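Sewing for Small Goods, Week 6: Figuring Out What to Charge

Okay, grab your calculators. Last week was all zippers and swearing, and this week we talk money. I know some of you took this class to avoid spreadsheets (me too, once), but if you want to sell what you sew, you need to know what one piece costs you before you put a price on it.
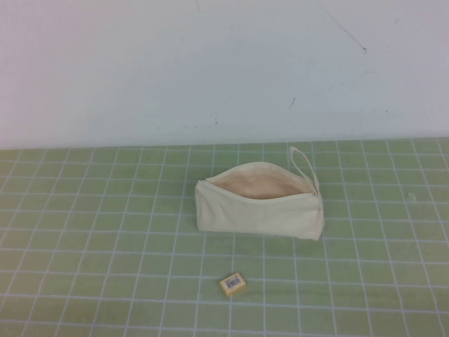 Course notes by the instructor, Ernlow Evening Workshops

Start with materials. Fabric, lining, thread, zipper, label, the bag you ship it in. Write down what you paid, then divide by how many pieces you got out of it. Scraps count! If you bought a full yard and used two thirds, you still paid for the yard.

Next comes your time, and this is where everybody cheats. My first batch for the Vekwood spring market was 57 pouches, and I told myself they took "an evening or two." Then I kept a log for the second batch and felt a little sick. Cutting, pressing and trimming threads all go on the clock, and so does the hour you spend answering messages about colors.
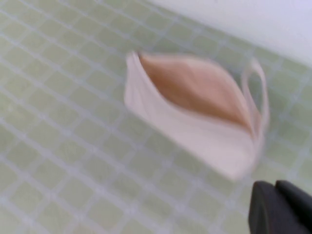 Cream pouch, open to show the peach-tan lining.

Then there's overhead, the boring stuff you pay whether you sew or not. Table fees, needles, machine service, your share of the electric bill. Mine came to $2,693 last year, and I make over 300 pieces in a year, so call it nine bucks a piece at most. That number shocked me. I'd been adding fifty cents.

Add the three together and you have your cost. Your price has to sit above that, and if a shop like Uibo wants to buy wholesale, they'll usually ask for half of your retail price. Run the math at half before you say yes to anyone. I didn't, and I spent most of April sewing at a loss and being very cheerful about it.
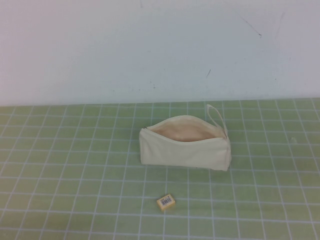
For next time

Pick one item you've already finished and fill in the Ekimer cost sheet from your folder. Use real receipts if you have them, best guesses if you don't, and circle the guesses. Bring the item too, we'll pass them around and each write down what we'd pay. It stings a bit but it's fun, I promise!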